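Ticket 1071 – Sorting cell, carton intake
Component: Dilach label reader, Lurnen arm controller
Status: open, workaround in place
Reported by: Damian Kaczmarczyk

Symptom: arm goes to protective stop on flattened cartons. Controller logs "no valid pick face", then a joint 2 torque warning. Started in September after the Cistis update. Rigid boxes run normally.

Manual handling continues while the cell is locked out.

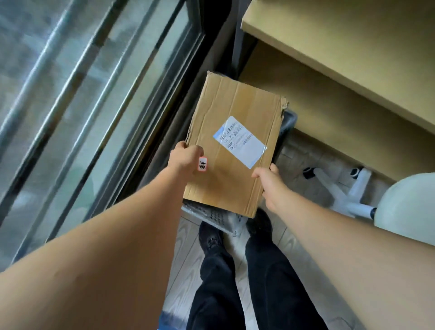
Carton with torn corner and taped shipping label, held over the gray crate.

Checked so far:
– Suction pressure at the cup: normal.
– Reader exposure dropped from 200 to 80. Fewer glare rejects on taped labels, stop still occurs.
– Torn edges: the depth mask treats frayed layers as a second object and moves the pick point off the panel.

Second failure type logged at 14:20. Reader returns a code, but orientation is wrong and the arm rotates the carton into the guard. Suspect cartons with heavy print or marker near the label.

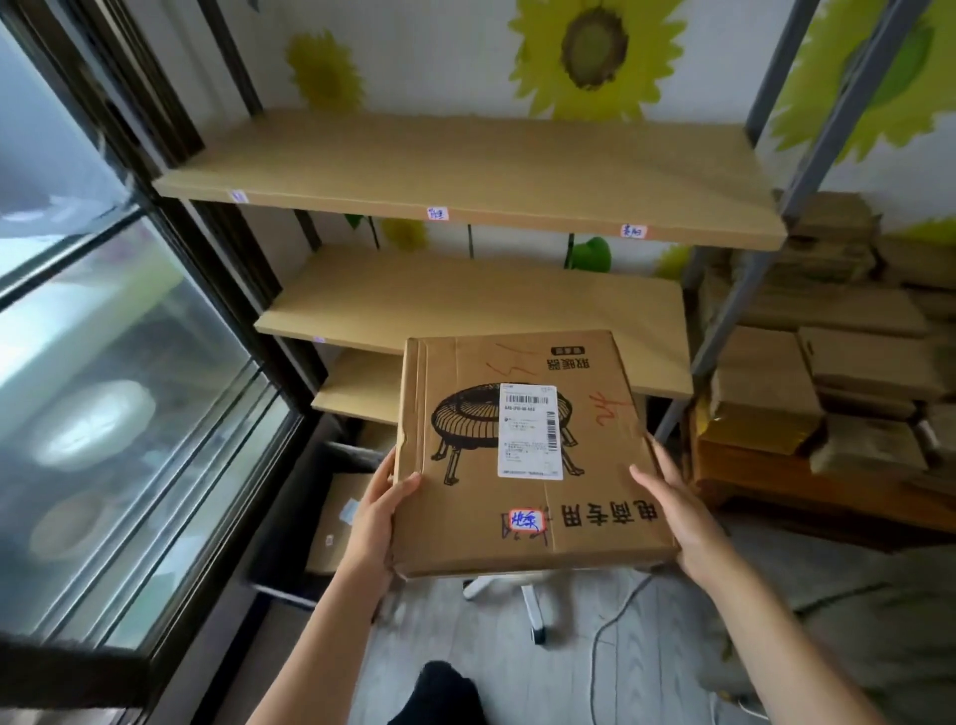 Heater carton, print upside down, label over the line drawing.

Workaround: flattened cartons go by hand. Do not clear the stop from the panel with a carton still on the cup – it released almost at head height once.

Next: Sethi to supply the previous mask file. Roll back, rerun the same cartons, attach the controller log here.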